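4.3 Working at the bin: rules for safe and repeatable picking

This section applies to every Warnwood cell in which an arm picks mixed objects from an open bin. Read Section 4.2 (Guarding and access) first.

1. Set the mode selector to manual before reaching over the bin wall. Keep the enabling switch in your hand until you are back outside the marked area.

2. Clamp the bin to the table. Push on each wall by hand. If the bin shifts, tighten the clamps and repeat the test.

3. Route the arm cables with slack for the full wrist rotation. Jog the wrist to both limits at 6 percent speed and watch the loops. Cables must not enter the space between the fingers and the bin floor.

CAUTION: Do not shorten a loop by adding ties near a joint. Leave at least 100 mm between a tie and any moving edge.

4. Load objects from the Studex list only. Spread them so that the gripper can reach each one with its fingers open. Mix hard and soft items.

5. Run 4 slow cycles with no grasp command, then check the finger tips for damage.

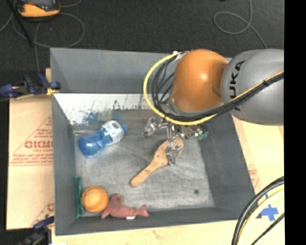

6. Enter the result in the cell log and switch to automatic mode from outside the guard.

NOTE: Inspect finger pads and cable ties every 1,000 cycles. Replace pads with Rarnard type B or equal. Record the cycle count at each change.

If the arm stops on a force limit, do not pull the object free. Open the gripper from the pendant and start again at step 1.

Bettencourt Cell Guide, revised March 17, 2023 | Contact your service office | Back to top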